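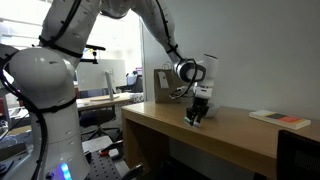
Seating Turnover and Menu Length at a Small Restaurant: Final Report
Hospitality Operations, second-year project
Submitted by Lemlem Alemayehu

1. Purpose

The project examined whether the length of the printed menu affects how long guests occupy a table at a small full-service restaurant. The restaurant, Gebru, is in the Ketotholm district and serves lunch and dinner. It has 17 tables, most of them for two. The kitchen is narrow, with one pass, and the owner does not want to add seats. Any increase in covers therefore has to come from shorter or better spaced sittings.

The question was put by the owner in these terms: guests at dinner take too long to order, and the second sitting starts late. The report treats the first half of that statement as something to be measured. The second half was already visible in the reservation book.

2. Method

Two menus were used. Menu A was the existing one, four pages, including a separate page of lentil and vegetable stews that repeated several items from the main list. Menu B was a single sheet with 9 main dishes. Prices and portions were the same on both. The dishes removed for Menu B were still cooked if a guest asked for them by name, at the owner's request.

Observation took place in October, at dinner only. Each menu was used for the same number of evenings. For every party the following times were written down: seated, menus handed over, order taken, first plate served, bill requested, table cleared. A party was left out if it had ordered in advance or had more than six people. In total 200 parties were recorded.

Times were taken from the wall clock above the pass and entered by hand on a printed form. The clock shows no seconds, so all times are to the nearest minute. This is adequate for the longer intervals. It is a weakness for the interval between seating and menus, where most values were very small, and that interval was dropped from the analysis.

3. Results

3.1 Time to order

Ordering was quicker with Menu B. The difference was clearest for parties of four or more, where with Menu A the waiter often had to return to the table twice. Parties of two showed a smaller difference, and regular guests showed almost none. Many regulars did not open the menu at all.

3.2 Time from order to first plate

This interval also became shorter, which was not expected. The kitchen explained that with fewer dishes in play more orders could be cooked together, and that the injera station was no longer interrupted to plate single portions from the stew page. The form did not record individual dishes, so the explanation could not be checked against the data.

3.3 Total occupancy

Total occupancy changed less than the two intervals above would suggest. Part of the time saved at the start of the meal was spent at the end of it, over coffee. The traditional coffee service is slow by design and the owner regards it as the main reason people come back. With either menu, tables that ordered coffee stayed well past the others.

3.4 Late arrivals

The late start of the second sitting had a further cause unrelated to the menu. Reservations are taken through Zellia, a booking service, which was set to offer every table at the same two times. The whole room was seated together, the kitchen received all orders together, and the delay was passed on to the second sitting. 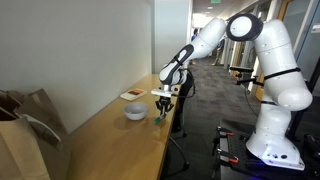
Rullmont read the draft of this section and objected that the booking times could not be called a cause on this evidence, as they were the same under both menus and were never varied. The objection is accepted. The wording of 3.4 has been left as submitted, but it should be read as a likely cause that was outside the test.

4. Discussion

The shorter menu reduced ordering time, and the owner has kept it for dinner. Whether it increased the number of covers is less certain. On several evenings in the Menu B period the second sitting was not full, so a table released early stood empty and brought in nothing.

Average spending per guest was not part of the original plan. The owner supplied till totals afterward, and they show no drop with Menu B. The totals include takeout orders, however, and cannot be separated by party.

One observer recorded all the parties. At busy moments the form was completed from memory a few minutes late, and these entries were marked with a cross. Leaving them out does not change the direction of any result.

5. Recommendations

Keep Menu B at dinner. Keep Menu A at lunch, which was not studied.

Change the Zellia settings so that arrivals are staggered by a quarter of an hour, starting with the tables for two near the window. Record the same times again for at least 80 parties before making the change permanent.

Offer coffee at the bar counter to guests whose table is booked for the second sitting. The owner has agreed to try this on the busier evenings only.

Appendix A: blank observation form
Appendix B: Menu A and Menu B
Appendix C: entries marked with a cross, by evening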